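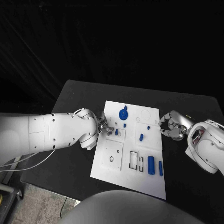 Learning to bake bread at forty-something

I've gone and done it, I've started keeping a sourdough starter. I know, I know, everyone else did this years ago and has since moved on to sea swimming or whatever it is now. I'm always behind with these things (I bought a bread machine the very month my sister gave hers to the charity shop).

It began in September with a loaf at Lærke Lund's house. She'd put it out with soup, nothing fancy, and I ate so much of it that I had to undo a button on the drive home. The crust was nearly black in places and the middle was all shiny and chewy and a bit sour. I asked where she'd bought it and she gave me a look, then went to the fridge and came back with a jam jar of grey sludge and spooned half of it into an old yoghurt pot for me. So that was that.

The starter is called Baxter. My youngest named him and he lives on the shelf above the kettle, next to the good teapot. For the first week I fed him at all the wrong times and with the wrong flour, and he smelled like nail varnish remover. Then I switched to rye and he perked right up and climbed out of his jar in the night. I found him at 6am, all down the tiles and into the toaster. It's a terrible thing to clean off, dried starter. I used a butter knife and a lot of bad language.

The first four loaves

Loaf one was a frisbee. I hadn't let it prove long enough, or I'd let it prove too long, I've read both explanations and I still couldn't tell you which. We had it as toast and my husband said it was "very filling".

Loaf two stuck to the tea towel. I'd floured it, I promise I had, but apparently you want rice flour for that and I'd used plain. Half of the dough went in the oven and the other half went in the wash.

Loaf three was lovely on top and raw in the middle. I cut into it hot because I couldn't wait, and the knife came out looking as if I'd been hanging wallpaper.

Loaf four though! Loaf four rose. It had a proper ear on it and it crackled when I put it on the rack, and I made everybody come into the kitchen and listen. I'd left the dough in the fridge for 15 hours, mostly by accident - I'd meant to bake the night before and fell asleep in front of the telly - and it was so much easier to handle cold. I've done it that way ever since. Lid on for the first half hour, lid off until it's darker than I'm comfortable with.

What I haven't cracked is the timing in a cold kitchen. Ours faces north and by teatime it's miserable in there, and the dough just sits and sulks in its bowl. I've tried the airing cupboard (too hot, it went like soup) and I've tried the oven with only the light on, which worked nicely until somebody preheated it for fish fingers. If you've got a trick for this I'd love to hear it, so do leave a comment. 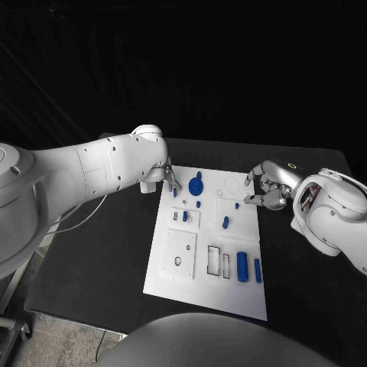
Efraín Grajales
Try a cool box with a mug of hot water in the corner! Swap the water when you remember and keep the lid shut. Mine takes up to 8 hours in winter and I've stopped fussing over it. Also, hide it from the fish finger people.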